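엔젤피시 세 마리, 200리터 어항에서 같이 키워도 될까요? 자꾸 구석으로 몰립니다
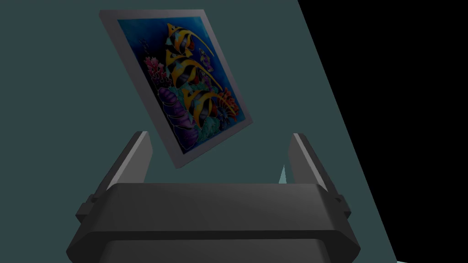
노란색과 검은색 줄무늬 엔젤피시 세 마리 그림

안녕하세요. 열대어는 구피만 2년 정도 키우다가 이번에 처음으로 엔젤피시로 넘어온 사람입니다.

어항은 Stekham 200리터짜리 중고로 들였고, 측면여과기 하나랑 스펀지여과기 하나 돌리고 있습니다. 물잡이는 한 달 조금 넘게 했습니다. 암모니아랑 아질산은 시약으로 재면 검출이 안 되고, 질산염은 환수 전날 재면 20 정도 나옵니다. 온도는 27도에 맞춰 놨습니다. 바닥재는 가는 모래, 유목 하나에 아누비아스 몇 촉 활착시킨 것 말고는 별로 든 게 없습니다.

엔젤은 7월에 동네 수족관에서 세 마리를 데려왔습니다. 그때는 몸통이 오백원짜리만 했고 셋이 잘 뭉쳐 다녔습니다. 그런데 지금은 제법 커졌고, 2주 전쯤부터 제일 큰 녀석이 나머지 둘을 쫓아다닙니다. 처음엔 밥 줄 때만 그러더니 이제는 하루 종일 그럽니다. 제일 작은 녀석은 히터 뒤에 거의 붙어 살고, 꼬리지느러미 끝이 조금 갈라졌습니다. 밥은 먹는데 다른 애들 다 먹고 나서야 나옵니다.

궁금한 건 이렇습니다.

1. 세 마리가 원래 안 좋은 숫자인가요? 수족관 사장님은 괜찮다고 하셨습니다.
2. 두 마리를 더 넣어서 다섯 마리로 만들면 나아질까요?
3. 갈라진 지느러미는 약을 써야 하나요, 그냥 두면 되나요?
4. 네온테트라를 같이 넣고 싶은데 무리일까요?

사료는 Tasico 플레이크 하루 두 번 주고, 냉동 장구벌레를 일주일에 두 번 정도 줍니다. 환수는 일주일에 한 번 4분의 1씩 합니다. 어항 크기는 가로 100, 폭 40, 높이 50입니다. 필요한 정보 더 있으면 댓글로 말씀해 주세요.

작성자 Jiahui Deng
조회 221 | 답변 3

추가합니다. 댓글로 암수를 물어보신 분이 계신데 저는 구분을 못 합니다. 큰 녀석이 이마가 좀 튀어나온 것 같기도 한데 자신 없습니다. 알은 아직 본 적 없습니다.

답변 1 (질문자 채택)
Nikola Golob

엔젤 10년 넘게 키우고 있습니다. 순서대로 적겠습니다.

세 마리는 피하는 게 좋은 숫자입니다. 어릴 때는 상관없습니다. 수족관 사장님 말도 그 시점에서는 틀린 게 아닙니다. 문제는 성어가 되어 가면서 생깁니다. 둘이 짝을 지으면 남은 한 마리가 집중적으로 맞고, 짝이 안 생겨도 서열 1위가 나머지를 쫓습니다. 마릿수가 적으면 공격이 분산되지 않아서 약한 개체가 계속 당합니다. 엔젤도 시클리드라 영역을 따집니다.

다섯 마리로 늘리는 건 가능은 합니다. 높이 50이면 엔젤한테 나쁘지 않고, 200리터면 다섯 마리가 빠듯하게 들어갑니다. 다만 지금 있는 녀석들이 이미 자리를 잡은 상태라 새로 작은 개체를 넣으면 그 애들이 맞습니다. 넣으실 거면 비슷한 크기로 두 마리를 한꺼번에 넣고, 넣는 날 유목 위치를 바꾸고 수초도 다시 배치하세요. 불은 끄고 반나절 두시면 됩니다. 그래도 나중에 쌍이 잡혀서 알을 붙이기 시작하면 또 난리가 납니다. 그때는 쌍만 남기고 나머지를 빼야 합니다. 뺄 곳이 없으면 처음부터 안 늘리는 쪽을 권합니다.

저라면 우선 이렇게 합니다.

제일 큰 녀석을 일주일 정도 격리합니다. 맞는 애 말고 때리는 애를 빼는 겁니다. 부화통은 좁으니 작은 어항이나 리빙박스에 스펀지여과기랑 히터 넣어서 쓰세요. 그동안 본 어항 레이아웃을 바꿉니다. 모래에 유목 하나면 시야가 너무 트여 있습니다. 세로로 긴 유목을 두어 개 세우거나 발리스네리아, 아마존소드 같은 키 큰 수초를 심어서 반대쪽이 안 보이게 만드세요. 인조 수초도 효과는 같습니다. 그 다음에 큰 녀석을 다시 넣고 사흘쯤 지켜봅니다.

이렇게 해도 똑같으면 그 녀석은 분양 보내는 게 맞습니다.

지느러미는 끝만 갈라졌고 가장자리가 하얗거나 빨갛지 않으면 약 쓰지 마세요. 물 깨끗하면 2주 안에 대부분 붙습니다. 환수를 일주일에 두 번으로 늘리시고요. 가장자리가 하얗게 녹아 들어가면 그때는 꼬리썩음병을 의심하고 따로 빼서 치료하시면 됩니다.

네온테트라는 비추입니다. 엔젤이 다 크면 네온은 밥입니다. 군영어를 원하시면 체고가 있는 콩고테트라나 블랙테트라 쪽을 보세요. 코리도라스는 괜찮습니다. 수마트라는 엔젤 지느러미를 뜯으니 안 됩니다.

암수는 이마로는 확실하지 않습니다. 산란 직전에 산란관 모양을 보는 게 제일 정확합니다. 짧고 굵고 뭉툭하면 암컷, 가늘고 뾰족하면 수컷입니다.

 댓글
 Jiahui Deng: 자세한 답변 감사합니다. 때리는 애를 빼라는 건 생각을 못 했습니다. 40리터 리빙박스가 있는데 여기 일주일 두어도 되나요?
 Nikola Golob: 됩니다. 뚜껑은 꼭 덮으세요. 물은 본 어항 물로 채우고 이틀에 한 번 3분의 1 정도 갈아 주시면 됩니다. 밥은 평소의 절반만 주세요.
 Fatos Krasniqi: 온도도 본 어항이랑 맞추세요. 히터 없이 격리했다가 백점 온 적 있습니다.

답변 2
Stavros Matić

저는 세 마리로 4년째 아무 문제 없이 키우고 있습니다. 성격 차이입니다. 너무 걱정 마시고 밥을 좀 넉넉히 주세요. 배가 부르면 덜 싸웁니다. 네온도 어릴 때부터 같이 키우면 안 잡아먹습니다. 저희 집은 지금도 네온 열 마리가 같이 삽니다.

 댓글
 Nikola Golob: 밥을 늘리는 건 조심하셔야 합니다. 남은 사료로 수질 나빠지면 갈라진 지느러미가 더 안 붙습니다. 네온도 같이 커서 괜찮은 경우가 있기는 한데 자다가 없어지는 집이 더 많습니다.
 Stavros Matić: 경험을 말씀드린 겁니다. 저희는 어항이 좀 큽니다.
 Jiahui Deng: 혹시 몇 리터인가요?
 Stavros Matić: 400입니다.

답변 3
Montserrat Magaña

위에 첫 번째 분이 거의 다 쓰셔서 하나만 보탭니다. 밥 주는 위치를 두 군데로 나눠 보세요. 왼쪽 끝에 먼저 뿌리고 큰 녀석이 거기 붙으면 바로 오른쪽 끝에 뿌립니다. 저는 이렇게 해서 구석에 있던 애가 살이 올랐습니다. 플레이크는 금방 퍼지니까 가라앉는 알갱이 사료가 편합니다. Ellovby 작은 알갱이 쓰는데 잘 먹습니다.

그리고 작은 녀석이 히터 뒤에 붙어 산다고 하셨는데 히터에 데는 경우가 있습니다. 보호망 없으면 씌워 주세요. 몸 옆면에 허옇게 벗겨진 자국이 있는지도 한번 보시고요.

 댓글
 Jiahui Deng: 보호망 없었습니다. 오늘 주문했습니다. 몸에 자국은 없는 것 같습니다.

질문자 후기
Jiahui Deng

큰 녀석은 리빙박스에 8일 있다가 다시 넣었습니다. 그 사이에 세로 유목 두 개 세우고 발리스네리아를 가운데 줄로 심었습니다. 넣은 첫날은 조용했고, 이틀째부터 다시 쫓기는 하는데 수초 너머로는 잘 안 따라갑니다. 작은 녀석은 이제 오른쪽 뒤편에서 지내고 밥 줄 때 바로 나옵니다. 지느러미는 한 군데 빼고 붙었습니다. 네온은 포기하고 코리도라스로 알아보는 중입니다. 바닥이 모래인데 종류는 아무거나 괜찮은지 코리 쪽 게시판에 따로 질문 올리겠습니다.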